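3.2 Grasp posture and object size

Grip strength was recorded in 17 adults recovering from fracture of the distal radius, following the protocol of Chisholm and Innes. Participants sat with the elbow bent and the forearm resting on a table. Two postures were scored: a power grip on a cylinder, and a spherical grip with the palm turned down over a ball. Each was repeated 3 times per visit, with a rest between trials. The best value was kept.

In the spherical grip the thumb opposes the fingers across the object, and the wrist carries more of the load when the palm faces the table. Lennox noted that patients with a stiff wrist tend to lift the elbow to make up for this. We therefore marked any trial in which the forearm left its support and excluded it from the analysis.
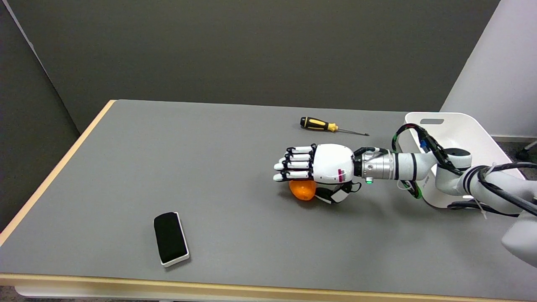

Figure 2. Palm-side approach to a ball on a table, with the thumb curled down beside it.

Scores for the cylinder improved between the first visit and the visit at 6 weeks in all but two participants. Scores for the ball rose more slowly, and the difference between the injured and uninjured sides was still present at the final visit. Hand dominance had no clear effect on either measure. Pain ratings, taken after each posture, were higher for the ball at the first visit only. These results favour the use of both postures in follow-up, as the cylinder alone may overstate recovery.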